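Wundcombe Glass Library Opens Its Doors for the Holidays

WUNDCOMBE, Thursday, November 4, 2021 – I've wanted to write this one since March, so forgive me if I gush a little! Our glass library opens next week in the old Gesmont shoe store, and anybody in town with a library card can borrow party glasses from us for free.

It works just like checking out a book. You pick your glasses, we pack them in a divided crate, and you bring them back within 2 weeks. We're starting with 3,135 pieces, most of them donated by Flestari, the banquet hall that closed last winter – wine glasses, tumblers, punch cups and a whole lot of champagne flutes (396 of them, so yes, your cousin's wedding is covered).
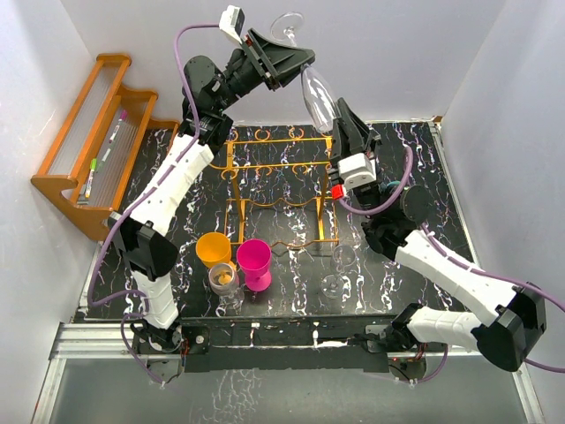 Borrowing and returning

Reserve online or just stop in. We ask for a $20 deposit per crate, which you get back when the crate comes home. Rinse the glasses if you can, but don't worry about polishing, we'll run everything through the washer ourselves. If something breaks, tell us and we'll take it off the list. No lectures, I promise.

What it took to get here

A Kushwaha Fund grant paid for the shelves and the dishwasher, and 577 households answered our survey last spring. Punch bowls came out on top (I was rooting for the coupes), and we're still looking for more of those, so please check your attic!

We're open Tuesday through Saturday, noon to 6 p.m. Press are welcome any time during open hours.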